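4.3 Tri et rangement des articles posés sur le lit

Cette section concerne les articles déposés en vrac sur un lit avant leur mise en place dans le caisson Clomar 521. Elle suppose que le caisson est monté et que les séparateurs sont clipsés (voir 4.2). Largeur utile d'un compartiment : 12 cm.

Préparation

1. Retirer la couette et les oreillers. Laisser le drap-housse en place et le tendre aux quatre angles.
2. Réserver une zone libre côté pied du lit pour le pliage.
3. Séparer les textiles des autres articles : flacons, paquets de mouchoirs, petits objets rigides.
4. Mettre de côté les articles en peluche. Ils ne se plient pas et vont dans le bac supérieur.

Attention – Ne pas poser de flacon en verre près du bord du matelas. Vérifier la fermeture du bouchon avant toute manipulation.

Tri

5. Commencer par le haut du tas. Soulever chaque pièce sans tirer sur celles du dessous.
6. Dégager les paquets souples glissés sous les articles volumineux. Les saisir par les côtés, sans comprimer l'ouverture.
7. Regrouper les tissus polaires par épaisseur. La couleur n'intervient pas dans le classement.

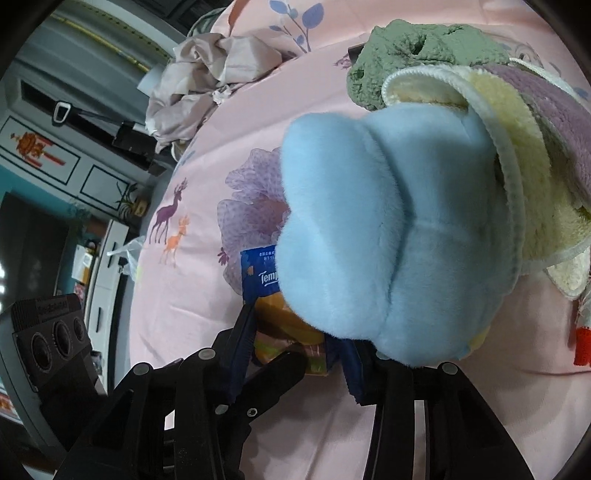
Articles mélangés et textiles sur drap rose imprimé
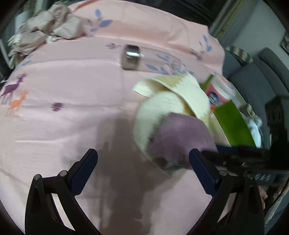

Peut-on ranger un paquet de mouchoirs entamé avec les textiles ?
Il se range dans le compartiment avant, rabat refermé et tourné vers le haut. Un paquet dont l'adhésif ne colle plus est à placer dans une pochette Stamano.

Pliage

8. Étaler la pièce à plat, envers vers le haut, et chasser les plis à la main.
9. Rabattre les deux côtés vers le centre, puis plier en deux dans la longueur. Pour les mailles épaisses, s'arrêter à ce stade.
10. Plier en deux une seconde fois pour les pièces fines. La largeur finale ne doit pas dépasser 12 cm.
11. Déposer la pièce dans son compartiment, pli arrondi vers l'avant.

Remarque – Deux pièces de petit format peuvent être pliées ensemble si elles sont du même type d'entretien. La plus épaisse se place à l'extérieur.

Mise en place dans le caisson

12. Remplir d'abord les compartiments du fond. Charge maximale du caisson : 9 kg, répartis sur les deux niveaux.
13. Placer les flacons debout dans le porte-flacons Lüthi (accessoire non fourni). À défaut, utiliser l'angle arrière gauche et caler avec un textile plié.
14. Poser les peluches en dernier dans le bac supérieur, sans tasser.
15. Fermer le couvercle. S'il résiste, retirer une pièce du bac supérieur et recommencer. Ne pas forcer sur les charnières.

Attention – Ne ranger aucun textile humide. Dans une pièce non ventilée, laisser le couvercle entrouvert pendant 2 heures après le premier chargement.

Pour l'entretien du caisson et le remplacement des séparateurs, se reporter à la section 4.4.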